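How to Measure a Small Laundry Room Before You Draw the Plan

Before you open any drawing program, you need good measurements of the room. I learned this with my own laundry room in Enville, where I ordered a cabinet from Hamann and it was 2 cm too wide for the wall.

Take a steel tape, paper and a pencil. Draw the room as a simple box and mark the door, the window and the water pipes. Write every number on the sketch immediately, do not keep it in your head.

Measure each wall three times: near the floor, at the height of your hip and near the ceiling. In old houses these numbers are often different. Always use the smallest one for the plan. My long wall was 222 cm at the floor and a little more at the top, so I wrote 222. 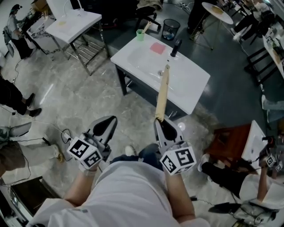
Do I need to measure the inside of the window frame too?

Measure the outer edge of the frame, with the trim included. Cabinets and shelves must stop before the trim, so the glass size does not help you with the plan.

Next, measure how far the pipes come out from the wall. Mine come out 19 cm, and for this reason the washing machine could not stand flat against the wall. Write also which way the door opens, and draw its swing as a quarter circle.

Now you can put the numbers in the program. I use Kisaven, but graph paper is also fine. Draw the walls first, then the door and window, then the pipes. Furniture comes last. Save one copy of the empty room under a separate name, so you can try another layout later.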